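Ga-eun Jeon Wants You to Fold Your Dish Towels
11 Apr 2021

I got to Ga-eun's place with wet shoes and a bag of mandarins, and she had me holding the other end of a bedsheet before I'd even put the bag down. So that's how this interview started, with my arms over my head.

She runs Kiani, the little linen shop two doors up from the bakery, and she's been selling tablecloths, napkins and dish towels there since February of last year (great timing, she says, and rolls her eyes). By her last stock check she had 403 pieces on the shelves, every one of them folded by her or by Cherry Mae Cabrera, who comes in on weekends.

"People think I'm fussy," she told me. "I'm not fussy! My bedroom is a disaster. I just like opening a drawer and seeing all of it."

Where it began

Her aunt, Ok-hee Woo, took in laundry for a guesthouse called Grovau, and Ga-eun spent her school vacations there at the end of a long table. "She paid me by the stack. If the corners were off she'd shake the whole thing out and look at me. No yelling, only the look."

Does she still do it her aunt's way? Mostly. Her aunt ironed first and folded second, and Ga-eun gave up on ironing years ago. She smooths everything with her forearm, from the middle out, and she showed me on a blue napkin while telling me a long story about a bus trip that I promised not to print.

The cloth on the table

I asked what she'd hand a total beginner. Something with a pattern, she said right away, and nothing too big. Stripes give your eye a line to follow, even wavy ones, and she's very fond of a pinkish-red zigzag on white. You lay it out wider than it is tall and start from there.

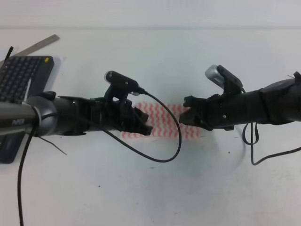
Her folding order

"Long side first," she said. "Bring the top edge down to the bottom, then smooth. Then the left side over to the right, and once more if your drawer is narrow." Terry towels she rolls. Napkins get thirds, and she won't discuss it.

I went home and did my whole kitchen drawer that night. It took forever and I still have two that won't lie flat, so I'm going back with more mandarins.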